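Cluncombe Shared Workshop
Evening course: Building a Bench Arm
Handout 4: The work surface
Notes by Oda Grønli, revised August

Bring your notebook and the parts list from Handout 3. Stavros Kadrić will have the Produm controllers out from 18:30. The practical starts when everyone has a bench.

The subject this time is the table. By now your arm moves when told to, and it is tempting to go straight on to writing pick-and-place routines. Do the surface first. A routine taught on a mat that later shifts has to be taught again.

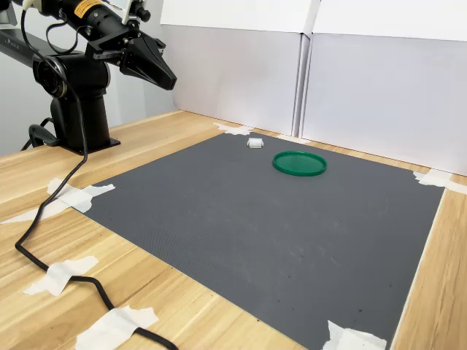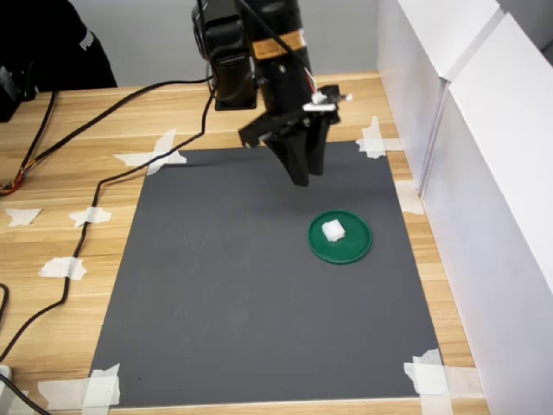 Mat, tape, round green lid and small white object, with the arm over the table.

How often should the home position be checked?

At the start of every session, and again after anyone has leaned on the bench or moved the base. Send the arm home, lower it to the reference mark and compare it with the reading in your notebook. If the two differ, stop and find out why before running anything else.

4.1 Laying the mat

Wipe the wood down and let it dry. Lay the mat square to the base plate, then tape the corners. Press the tape down from the middle of each strip outwards. Masking tape is good enough for a course like this one and comes off without marking the table. Replace it when it starts to lift.

Use a plain mat in a dull colour. Patterned or shiny ones confuse the tracking software, and the Soylu build in particular will find edges that do not exist.

4.2 Cables

Leave slack at every joint that turns. Move the arm by hand, power off, through its full range and watch the cable as it goes. If it pulls tight anywhere, let out more and try again. Only then fix it to the table.

Keep the emergency stop lead apart from the others and label both ends.

4.3 Backdrop

White boards are in the rack by the door. Stand them along the back or side of the table, outside the reach of the arm. Check this with the arm extended, at the slowest speed.

4.4 First exercise

Task: pick up a small block and put it on a lid. Start with the block and the lid side by side. Teach four points: above the block, at the block, above the lid, at the lid. Save them under your own name on the Tavemow drive.

Run the routine 20 times and write down each result, including the failures. Serpil Erdem's group logged 194 runs over last year's course, and most of their drops came from closing the gripper before the arm had settled. Put in a pause of 3,000 milliseconds to begin with and shorten it later.

Do not change the mat, the tape or the block halfway through a set. If you have to, start a new page.

4.5 Before the next session

Read section 2 of the controller manual. Florêncio Fonseca has the spare gripper fingers, so ask him if yours are worn. Log sheets go to Zlata Didenko.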